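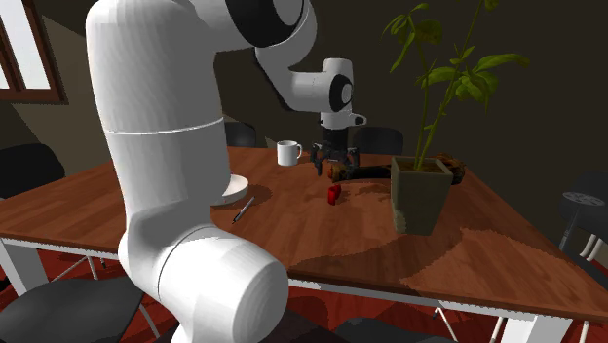

Student Projects / Marine Engineering

Heat recovery for the crew spaces of a small icebreaking tug

Project report by Aarne Hämäläinen and Sirkka Nieminen

Background

Harbor tugs that break ice spend much of the winter with their engines running at low load. They push for a few minutes, back off, wait for a ship, and push again. The engines still make heat during the waiting, and most of it goes overboard with the cooling water. At the same time the crew spaces are warmed by an oil-fired boiler that burns the same fuel as the engines.

Our project looked at whether the cooling water from the main engines could take over that heating on one vessel, the tug Illon, which works out of the port of Okberg. The tug has two main engines and two separate cooling circuits, one for each. She was built for open water and strengthened for ice later, so the machinery space is crowded and there are few places to put anything new.

We did not design a full installation. We wanted to know how much heat is available at different engine loads, how much the crew spaces need, and how often the two match up.

What we had to work with

The operator gave us the engine room log for one winter season, October through April. It was kept by hand and covers 2,723 running hours. Each entry has the engine speed, the cooling water temperature leaving the engine, the sea water temperature, and a remarks column. The remarks turned out to be useful. The engineers wrote down when the boiler was started and stopped, which let us estimate its fuel use without a separate meter.

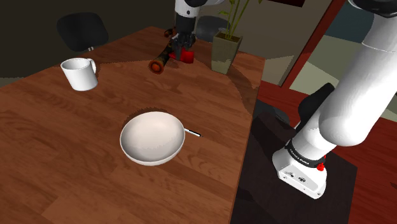 Typing in the log took longer than planned. Two people read the same page in different ways more than once, mostly in the temperature columns, where a 1 and a 7 can look alike. In the end one of us read aloud while the other typed, and then we traded places and checked the page again. Pages with water damage were left out if we could not agree on a number.

We also spent a day on board while the tug was at the pier. We measured the pipe runs from the engine room to the mess, the cabins and the wheelhouse, and noted the insulation in each space. The wheelhouse has large windows and loses more heat than all the cabins together.

Method

The heat demand was calculated space by space from the wall, deck and window areas, with an outside temperature taken from the weather records for the port. We assumed the doors stay closed, which the crew told us is wrong. To cover this we added an allowance for air leaking in, and a larger one for the mess, where people come in from the deck all day.

For the heat supply we used the engine maker's heat balance tables, which give the heat going into the cooling water at full load and at several part loads. The tables stop well above idle. Below the last point we drew the curve down by hand and compared it with the log – the fit was acceptable at low speed but poor in the first half hour after a cold start.

The heat exchanger was picked from the Kasa catalog. It is a plate type and was the only one that fit in the space behind the starboard engine. We set the engine outlet temperature at 85 degrees Celsius in the calculations, the normal running value in the log. If the outlet temperature drops too far, a three-way valve has to close off the heating branch so the engine does not run cold.

Results

With one engine running at medium load there is more than enough heat for all the crew spaces, including on the coldest days in the record. With both engines idling the supply covers the cabins and the mess but falls short in the wheelhouse when there is a strong wind. With both engines stopped the boiler is still needed.

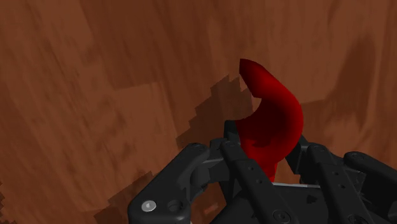 The weak point is the long wait between jobs. On Illon the usual habit is to shut down one engine and leave the other idling. In that case the valve would open and close often, and the heating water temperature would swing. A buffer tank would smooth this out, and we tried a small one in the calculations. It helped, but the only open spot for it is above the main deck, and the added weight up high would need a new stability check. That was outside our project.

We also looked at a used Mutiso unit from another vessel. Its plates are rated for fresh water only, and it would not have fit through the engine room hatch without being taken apart, so we dropped it.

Remaining work

The cold start period needs real measurements. A clamp-on flow meter and two temperature sensors on the starboard circuit for part of a winter would be enough. The air leakage in the mess should be measured too, with the crew working as they normally do. Our spreadsheets and the typed log are stored with the department and can be used by the next group.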